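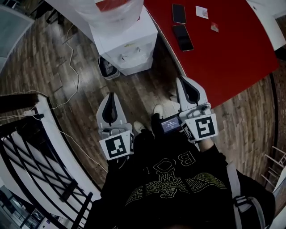

Gráinne Kavanagh
Technical Editor, Interiors

A bottled-water dispenser is a heavy appliance with a small footprint, and on a plank floor it wants more thought than it usually gets. Most are put wherever there is a free socket. The floor is considered later, when a board has started to lift at the joint.

The load comes first. A full bottle sits at the top of the cabinet, so the centre of gravity is high and changes as the water is drawn off. On a plank floor laid over underlay, the feet press into a small area and the joints close by flex every time a bottle is dropped into place. Set the cabinet so that all the feet bear on sound boards, clear of the expansion gap at the skirting. At Moltaldale, where I spent a morning looking at floors in shared rooms, the planks are 120 mm wide and run on the diagonal. A square base on a diagonal floor will always cross several joints. The fitter's answer was a rigid board under the feet, cut slightly larger than the base.

Mottled brown finishes are popular for rooms like these as they hide scuffs well. They hide water equally well. A pale floor shows a drip at once, while on a streaked one it may sit until somebody treads in it.

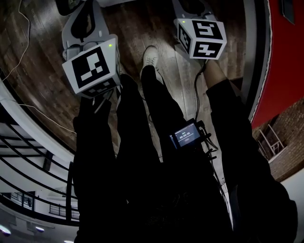 A reader in Kilotano wrote in October to say that the bigger nuisance is the cable, and that hers had been moved from one side of the dispenser to the other several times without ever lying flat. She now runs it along the skirting in a clip-on channel and takes up the spare length behind the cabinet.

I would agree with the channel. A thin white flex on a brown floor is easy enough to see, but it still catches a shoe or a mop head. Coiling the spare length tightly is poor practice with any heating appliance - a loose figure of eight is better, tied once. Leave the plug where it can be reached without shifting the cabinet.

Next, the taps. On the common two-tap pattern the hot side is marked in red and the cold side is left plain. The levers collect fingerprints and the spouts collect scale, and the spouts matter more. Wipe them
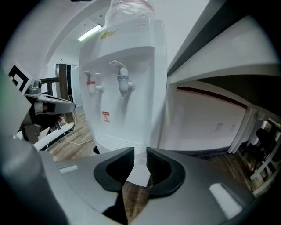
with a clean damp cloth and whatever cleaner the manufacturer allows, then run off a cupful from each. Lift out the slotted drip tray and wash both sides. Trays are meant for drips and hold very little, up to 300 ml on the larger cabinets, and many have no drain. The ridges trap limescale, which comes away with a soft brush after soaking.

Leave the plastic film on a new bottle until it is needed, then take it off before loading. Wipe the neck as well. 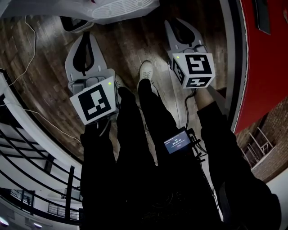

How far should a dispenser stand from the wall?

Follow the clearance in the manual, and where the manual is missing, leave at least a hand's width behind for the heat to escape. Check that the gap has not closed up after each bottle change.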